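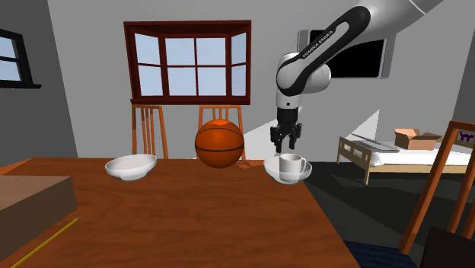 로봇팔 견적서를 받아 놓고 석 달째 도장을 안 찍는 이유

작업실 일지 > 장비 > 살까 말까
최종 수정: 3월

견적서에 적힌 금액은 3965만 원이다. 팔 한 대, 제어기, 받침대, 기본 그리퍼, 설치비까지. 부가세는 별도라고 맨 아래 작은 글씨로 적혀 있다. Olthorpe라는 대리점에서 보내 준 것인데, 표지에 컬러 인쇄된 문구가 "도입 당일부터 가동"이었다. 나는 이 문구를 보고 일단 덮었다. 우리 작업실에서 도입 당일부터 가동된 물건은 전기포트 하나뿐이다.

우리가 하려는 일은 대단하지 않다. 촬영용 소품과 식기를 대여하고, 돌려받으면 닦아서 분류하고, 다시 포장해서 내보낸다. 그중에 분류와 적재를 로봇에게 맡겨 보자는 얘기가 작년부터 나왔다. 머그, 그릇, 공, 상자, 필기구 같은 것들이 한 테이블 위에 뒤섞여 올라온다. 공장처럼 같은 부품이 같은 간격으로 오는 일이 아니라서, 견적서의 가동률 계산이 우리한테 얼마나 들어맞을지 나는 처음부터 의심스러웠다.

그래서 실물을 사기 전에 시뮬레이션부터 돌리고 있다. 나무 테이블에 흰 그릇 두 개와 농구공을 올려놓고, 오른쪽 그릇 안에 머그를 세워 두었다. 위에서 그리퍼가 손가락을 벌린 채 내려와 머그 바로 위에 멈춰 있는 것이 맨 위 그림이다. 팔에 FRANKA EMIKA라고 적혀 있는데 이건 시뮬레이터에서 고른 모델이고, 견적을 받은 기종은 다른 것이다. 댓글로 가격을 물어보실 분이 있을 것 같아 미리 적어 둔다. 나는 저 팔의 가격을 모른다.

시뮬레이션을 본 동료들은 좋아했다. 움직이는 걸 보면 누구나 그렇게 된다. 나만 계속 그릇을 보고 있었다. 그릇 안에 든 머그를 집으려면 손가락 하나는 머그 벽과 그릇 벽 사이로 들어가야 한다. 손잡이가 어느 쪽을 향하느냐에 따라 들어갈 자리가 있기도 하고 없기도 하다. 화면에서는 마음에 안 들면 초기화 버튼을 누르면 된다. 실제 대여품은 이가 나가면 변상 처리 서류를 내가 쓴다.

견적서에 없는 돈

첫 견적서에는 비전 카메라가 빠져 있었다. 물어보니 "대부분의 고객이 따로 구성하신다"는 답이 왔다. 카메라 없이 뒤섞인 식기를 어떻게 구별하느냐고 다시 물었더니 이번엔 Gachanja라는 시스템 통합 업체를 소개해 줬다. 그쪽 견적이 1123만 원. 카메라, 조명, 보정 작업, 안전 스캐너까지 묶은 금액이다. 두 장을 합치면 5천만 원이 넘는다. 처음 회의 때 우리가 말하던 예산은 "4천 안쪽"이었으니 이미 다른 얘기가 됐다.

그리고 그리퍼. 기본으로 따라오는 것은 평평한 손가락 두 개짜리다. 유약 바른 머그는 미끄럽다. 영업 담당자에게 말했더니 Durkodard 손가락 패드를 붙이면 된다고 했다. 소모품이라고 한다. 교체 주기를 물었더니 사용 환경에 따라 다르다고 했다. 나는 이 대답을 들으면 그 항목 옆에 물음표를 그리고 형광펜을 칠한다. 지금 우리 표에는 형광펜 칠한 줄이 칠하지 않은 줄보다 많다.

유지보수 계약도 마찬가지다. 첫해는 무상인데 출장비는 무상이 아니다. 소프트웨어 쪽은 Truvitz 라이선스를 쓰자는 제안이 들어와 있고, 이건 연간 구독이다. 구독을 끊으면 만들어 놓은 작업 순서를 열 수는 있지만 고칠 수는 없다고 한다. 식기 종류가 철마다 바뀌는 곳에서 고칠 수 없는 작업 순서를 어디에 쓰나.

회수 기간 18개월이라는 숫자

제안서에서 제일 큰 글씨가 이것이다. 18개월이면 투자금을 회수한다. 어떻게 나온 계산인지 엑셀 파일을 달라고 했더니 한참 만에 PDF가 왔다. 가정이 세 줄 적혀 있었다. 하루 두 교대. 집기 실패 없음. 인력 재배치 비용 없음.

우리는 두 교대를 하지 않는다. 비수기에는 한 교대도 겨우 채운다. 집기 실패 없음은 시뮬레이션에서도 못 해 본 일이다. 같은 테이블에서 물건 위치를 바꿔 가며 20번을 돌려 보자고 시험 계획을 짜 두었는데, 이 글을 쓰는 지금까지 끝내지 못했다. 결과가 나오면 따로 올리겠다. 좋은 숫자가 나와도 그건 화면 속의 숫자다. 마찰 계수를 누가 정했는지부터 봐야 한다.

물건 섞는 방식에 대해서도 한마디. 업체들이 보여 주는 시연 영상에는 대개 깨끗한 받침 위에 물건이 하나씩 떨어져 있다. 우리 시뮬레이션에는 농구공도 있고 갈색 상자도 있고 그 앞에 연필도 놓여 있다. 머그 하나 집는데 굳이 이렇게까지 할 필요가 있냐는 말을 들었다. 반납대를 한 번이라도 정리해 본 사람은 그런 말을 안 한다. 얇은 연필 한 자루가 제일 골치 아프다. 높이가 거의 없어서 테이블에 손가락이 닿기 직전까지 내려가야 하고, 테이블이 조금만 기울어도 얘기가 달라진다.

지금 잡아 둔 순서

일단 구매는 미뤘다. 대신 대여를 알아보고 있는데, 단기 대여는 월 단가가 비싸고 장기 대여는 중도 해지 조건이 나쁘다. 그래도 이 금액을 한 번에 쓰고 구석에 세워 두는 것보다는 낫다고 본다. 전에 산 자동 포장기가 지금 옷걸이로 쓰이고 있어서 이 문제에는 내가 좀 예민하다.

대여 기종이 오면 우리 식기로 시험한다. 업체가 가져온 플라스틱 컵은 사양한다고 메일에 적었다. 그릇 안에 머그가 들어 있는 상태, 그릇이 기울어진 상태, 공이 옆에 붙어 있는 상태를 전부 넣을 생각이다. 그릇은 흰 것부터 할까 한다. 흰 그릇에 흰 머그, 카메라가 싫어할 조합이다. 반투명한 그릇도 반드시 넣는다. 1123만 원짜리 비전 구성이 거기서 경계를 찾아내는지 내 눈으로 보기 전에는 그 돈을 예산표에 확정으로 못 올린다.

공간도 문제다. 안전 스캐너를 달면 테이블 주변에 비워 둬야 할 구역이 생긴다. 지금 배치로는 의자를 다 빼고 선반 하나를 옮겨야 하는데, 옮길 자리가 없다. 견적서에는 "설치 공간은 고객 준비"라고 한 줄로 끝나 있다. 월세를 면적으로 나눠서 그 구역의 한 달 값을 계산해 봤더니 기분이 나빠져서 표의 맨 아래로 내려 놨다.

Olthorpe에서는 이달 안에 결정하면 받침대를 할인해 주겠다고 한다. 지난달에도 같은 말을 했다. 패드 교체 주기와 중도 해지 조건을 서면으로 달라고 다시 메일을 보냈고, 답을 기다리는 중이다.

분류: 장비 / 예산 메모 / 로봇팔 / 아직 안 삼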